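Chapter 4
Bags, Wrappers and Small Containers

Aims of the chapter

By the end of this chapter you should be able to describe the main layers of packaging around ordinary small goods, say what each layer is for, and carry out a simple unpacking record. You should also be able to explain why thin film is treated separately from rigid plastic in most sorting schemes.

You will need the sorting sheet from Chapter 3 and a flat, pale surface to work on.

4.1 The last layer on

Chapter 3 dealt with packaging from the factory to the shop shelf: the pallet, the shrink wrap, the outer case and the tray. This chapter begins where the goods leave the shop. At that point one more layer is usually added, the carrier bag, and it is often the layer with the shortest working life. A bag may be used for the walk from the till to a desk or a kitchen table and for nothing else.

Carrier bags of the lightest kind are made from film. Film is plastic that has been drawn out so thin that it folds under its own weight. It takes on whatever shape is inside it and it creases easily. Colour behaves differently in film than in a solid moulding. Where several folds lie on top of one another the colour is deep, and where a single layer is stretched it becomes pale and lets light through. This is useful when sorting by eye, as a coloured film seen in one layer can look like a different material from the same film seen bunched up.
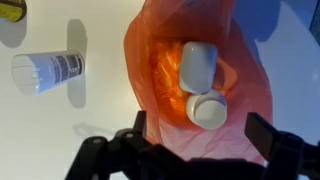
Figure 4.1 An opened film bag on a white tabletop, with two white items inside and a white bottle lying to the left.

Note how the colour in Figure 4.1 runs from deep orange at the folds to a pinkish salmon where the film is thin. The bright orange material on the left of the bag is crumpled, and on appearance alone it could be tissue or a wrapper. When you are not sure of a material, write down both possibilities and settle the matter by handling it. Do not guess on the sheet.

4.2 Rigid containers

Small rigid containers hold their shape when empty. They include bottles, tubs, squeeze bottles, screw lids and lidded boxes. Three features should be recorded for each one:

Body. Note the colour and whether light passes through it.
Closure. Note whether the lid is the same colour as the body. A lid in a different colour is often, though not always, a different plastic.
Label. Note whether it is printed on the container, stuck on, or carried on an outer carton.

White is a difficult colour to sort. A white bar, a white box and a white lid can look much alike from above, and all three may be found in the same bag. Turn each item over before recording it.

4.3 Cartons

A carton is a folded box, usually of board, placed around a product that may have its own container. The carton carries the text. It protects the contents a little, stacks well on a shelf and gives the maker a flat surface for the name, the instructions and the barcode. Once the product is at home the carton may be kept for the instructions or thrown away at once.

In the Drurnberg household survey, which is used throughout this book, 300 households kept an unpacking record through the month of May. Between them they recorded 1,807 small containers. Of every 100 cartons entered on the sheets, 70 had been flattened and put out for collection before the product inside was finished. The survey did not ask why. Some households added remarks in the margin, and the commonest was that the carton took up too much room in the cupboard.

4.4 Setting out the goods

Work at a table with a plain top and good daylight. A place beside a window is best for judging whether a plastic is clear, translucent or solid in colour. Take the goods out of the bag one at a time. Stand upright anything that will stand, and lay bottles on their sides only if they will not stay up. 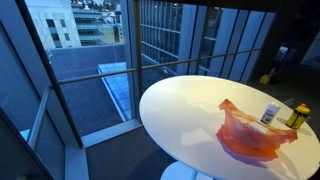
Keep the bag on the table with everything else. It is the item most often left off the record, and in the Drurnberg sheets it was missing so often that the form had to be redrawn with a separate line for it. Flatten it with the hand and check inside for anything small that has stayed behind, including receipts and loose caps.

Round tables are harder to use than square ones for this work. Items near the rim tend to be knocked, and there is no corner from which to start. If you have only a round table, begin at the point nearest to you and go clockwise.

4.5 Terms used in this chapter

Film: thin, flexible plastic sheet, including most light carrier bags.
Rigid: keeping its shape when empty.
Closure: any lid, cap or stopper.
Primary pack: the container that touches the product.
Secondary pack: a carton or wrap placed around the primary pack.

Before you read on

Unpack one bag of shopping and fill in a sheet for it. Use the Fadden form printed at the back of the book, and enter the bag on the first line. Keep your sheet, as you will need it in Section 4.6, where the Fadden and Dunano methods of weighing film are compared.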